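# Stop Tuning the Gripper First

Most two-arm builds I have seen in shared workshops fail at the base plates. The owners then spend three months adjusting grippers, and the error stays where it was.

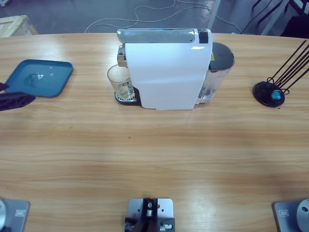 A wrist offset can be calibrated out. A plate that shifts under load cannot, as the offset changes with every reach. Extend an arm over a tabletop and the mounting screws see a moment that rises with distance and with whatever the arm is holding. On a wood top the fibers under the plate compress over time, the preload drops, and the joint begins to rock. At full extension a very small rock at the base becomes a visible miss at the fingertips.

Our bench in Flarkinville went through this. The first version used wood screws and lasted until October. The second used through-bolts with a steel backing strip under the top, and the drift between the 2 arms stopped being something we discussed. The strip was scrap from the Pemham rack. The software did not change.

Maxine Hollis, who shares the bench, disagrees with me on priority. Her position is that frequent recalibration is cheap and a stiff mount is heavy, and that a home builder without a drill press will do the first and skip the second. I accept the point about the drill press. I do not accept that recalibration is cheap. Each run takes time, and a person who has to run it every session will start skipping it.

The task matters here. Making coffee is a reasonable test for a home build: a lever needs real force, a capsule needs accuracy, and a glass punishes both errors. Pulling a lever loads the base in a direction that pick-and-place never does. A mount that passes a week of block stacking can still move on the lever.

Vendors do not help. The Zastent mounting guide gives a bolt pattern and stops – no torque figure, no minimum top thickness. The Venckus guide has a torque figure but assumes an aluminum plate.

My advice is to spend the first weekend under the table. Bolt through, back the bolts with steel, mark the heads with paint and check the marks after 2,000 cycles. If they have moved, fix that before opening the calibration script.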